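Heloísa Fagundes has been reconditioning domestic water softeners and rainwater filters for 14 years, most of them spent in a rented unit at the back end of Grerkport. She talks in numbers when she can and goes quiet when she can't. We spoke in her office in March, with the door shut against a compressor.

I asked her first about hardness, as most of her calls begin there. "People ring and say the water is bad," she said. "Bad is no use to me. I ask for the kettle. If there's a white crust that comes off in plates, that's carbonate. If it's a brown film, that's iron, and a softener is the wrong machine."

Her standard test is a drop titration, done at the kitchen tap and again at the meter. The two readings should agree. When they don't, she looks for a bypass valve left partly open, a fault she finds more often than any other. "It gets opened for the garden and it stays open. The resin is fine. The customer has been told to replace the resin."

The resin itself is sulphonated polystyrene bead, and she is firm that it lasts longer than the trade admits. Chlorine is what kills it. The beads swell, soften and break up into fines, which then pack down at the bottom screen and choke the flow. A carbon stage ahead of the tank slows this considerably. She carries a hand lens and looks at a pinch of beads before she quotes for anything. Whole and amber is good. Cracked beads in small numbers are tolerable. "If it feels like porridge between your fingers, order a bag."

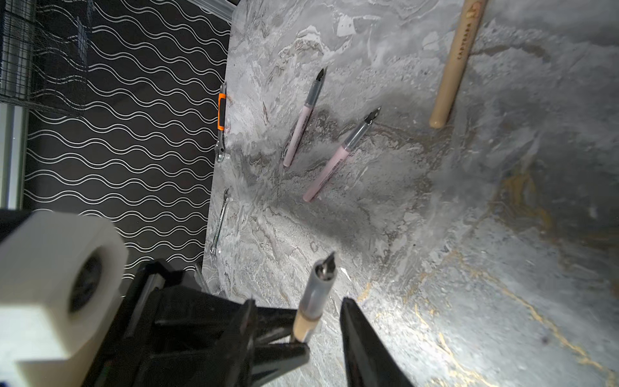
Regeneration is where she thinks most households waste salt. The control head on an older Ritari runs on a clock, so it flushes whether or not any water has been used. A metered head counts litres and waits. She sets hers for a household's measured use, less a reserve, and she wants to see the actual meter readings before she touches the dial.

"I had a couple on a time clock, two people in the house, regenerating every second night," she said. "We put a metered head on and set it to 3000 litres. They rang me because they thought it had stopped working. It hadn't done anything in over a week. It had no reason to."

The brine side she considers badly explained in the manuals. Salt doesn't need to be topped to the brim, and a full tank in a damp laundry will form a bridge: a hard shelf of salt with a void under it. The float reads normally, the tank looks full, and the water drawn up is nearly fresh. She breaks bridges with a broom handle, gently, well away from the brine well. She doesn't use hot water, though she knows it is often recommended.

On injectors she was more animated. The injector is a small plastic venturi with a throat the width of a pencil lead, and it blocks. She soaks it in dilute citric acid and rinses it. Wire is forbidden. A scratched throat changes the draw rate, and the unit then regenerates weakly for the rest of its life without showing any fault.

We came to the question of whether softened water belongs in the kitchen at all. Fagundes leaves the cold kitchen tap on hard water and pipes the softener to the hot side, the laundry and the bathroom. She gives two grounds, the sodium and the taste, and spends little time on the second. 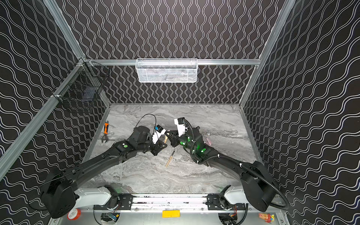

Raili Pelkonen disagrees, and told me so by telephone the following morning. She softens everything and fits a small reverse osmosis unit under the sink for drinking, on the grounds that a split supply confuses the next plumber and that dishwashers are usually fed from the cold. Fagundes had heard this before. "Raili is right about dishwashers," she said. "She's also selling a membrane that needs replacing. I'd run one extra line to the dishwasher and label it."

Labelling came up several times. Fagundes writes the date, the hardness at the meter and the reserve setting on a card, and tapes the card inside the cover of the control head. She has gone back to units after years away and found the card still there, with a stranger's handwriting added beneath hers. 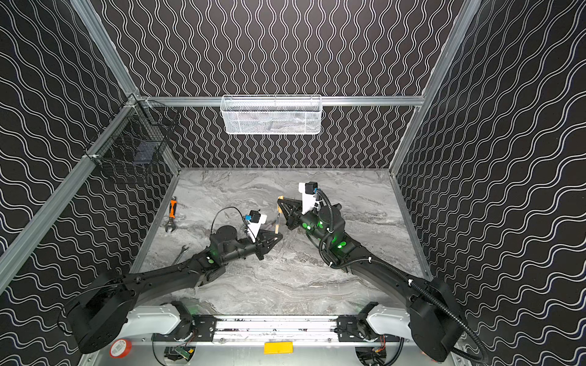 Rainwater is the other half of the business, and it asks for a different set of habits. Hardness is close to nil. The trouble is sediment, leaf tannin and low pH, which attacks copper and leaves a blue-green stain under the tap. She fits a first-flush diverter, a coarse screen, then two cartridges in series, the coarser one first. Fitted the wrong way around, the fine cartridge clogs and the coarse one stays as clean as the day it was bought.

For the pH she uses a calcite column. The mineral dissolves slowly into the water and has to be topped up, usually at the yearly service. She prefers the Figueiredo housing for this, mainly because the cap can be removed without a special wrench, and she dislikes the Clokura for the opposite reason. "The wrench is lost by the second year. Then they use a strap, and the cap cracks."

I asked what a householder could sensibly do alone. Her answer was short: read the meter, check the salt level monthly, clean the gutter screens before the wet weather, and replace the O-ring whenever a housing is opened, using silicone grease and never petroleum jelly. Anything upstream of the meter she leaves to the utility.

By then the compressor had stopped. She had a control head waiting on the bench with a worn piston seal, and she went back to it.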